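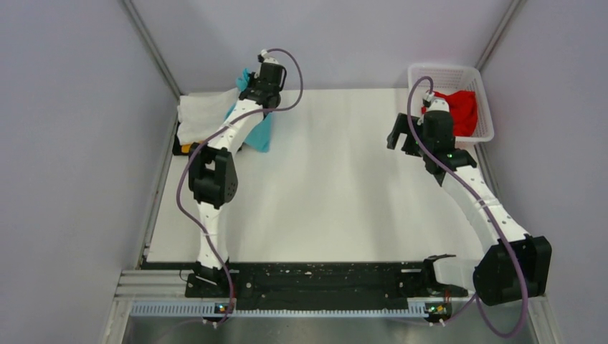

Can I use the Wurkeo script timer if my screenplay is not in English?

The timer works with a script in any language that is typed from left to right. It counts lines and scene headings, and it does not check spelling or grammar.

Wurkeo Script Timer
Made by Wimomside — Item 1105

Wurkeo is a desktop program for writers, script editors and line producers who need to know how long a screenplay will run before anybody books a location. You open your script, choose a reading speed, and the program gives you a running time for every scene and for the whole film or episode.

Many people in the industry still use the old rule of one page for one minute. This rule is good for a first guess, but a page of quick talk and a page of a car chase do not last the same time. Wurkeo gives separate values to dialogue, action lines and silent beats, and you can change all of them. If your director likes slow scenes, set the action value higher and save it under the name of the project.

What you get

Wurkeo desktop program, one license for two computers
Table reading mode, with a start and stop key for each scene
Comparison sheet for up to 8 drafts of the same script
Printed quick guide, in English and Spanish
Updates for one year from the day of purchase

Table reading mode

During a reading with actors, one person sits with the laptop and presses the space bar when each scene begins and when it ends. The program keeps these real times next to the estimated times. After the reading you can print both columns, or send them to the producer as a spreadsheet. It is better to do at least one reading before you trust the estimate for comedy, where pauses are difficult to guess.

A break in the reading can be marked with the P key. Please press it again when the reading continues, or the break will be added to the scene.

Technical details

Longest script: 600 pages
Scenes per project: up to 300
Files it opens: plain text, RTF, and PDF with selectable text
Files it saves: spreadsheet, PDF
Internet connection: only for activation and updates

Scanned pages can not be read. If you have only a paper copy, you must first type it or use another program to change it to text.

Which edition do I need?

The Tavares edition is for single writers and has everything on this page. The Wamero edition is for production offices. It adds shared projects, so that the script editor and the line producer can look at the same timing from different desks, and it keeps a list of who changed which value. You can move from Tavares to Wamero later and pay only the difference. Your saved projects open in both.

Delivery and returns

The download link comes by e-mail after payment. The quick guide is sent by regular mail. You can return the license within two weeks if it was not activated — write to the Wimomside shop desk with your order number.

Page last changed: June 3, 2022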